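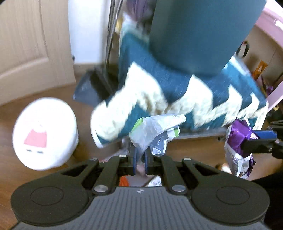
Wrapper pickup with two hand-held grippers, Kata household set.

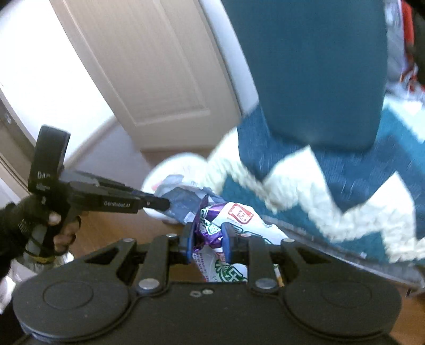 By the Wonereo manipulation group, Cilham

The June release of Kata adds a litter-clearing task recorded in furnished rooms, with patterned textiles, furniture and small items left on the floor. Operators work with a hand-held gripper in each hand. Snack wrappers are the main object class. They fold under load, and their foil sections produce bright highlights that upset depth estimates.

The set holds 2709 episodes, of which 1880 were kept for training after filtering. Episodes were dropped when tracking was lost for more than 20 consecutive samples or when the two gripper trajectories could not be placed in a common coordinate system.

We compared two action formats. The first predicts each gripper's pose relative to its own last pose. The second adds the pose of one gripper relative to the other. On single-wrapper pickup the two score within noise of each other. On trials where both grippers hold a wrapper at once, the second format finished almost 90 percent of attempts and the first fell well short, mainly through contact between the fingers.

Release over a bin lined with a plastic bag is still the weakest step. Policies tend to open early when the bag stands above the rim. Thái, the next data round, will vary bag height and bin position. Splits and the filtering script are on the Kata project page.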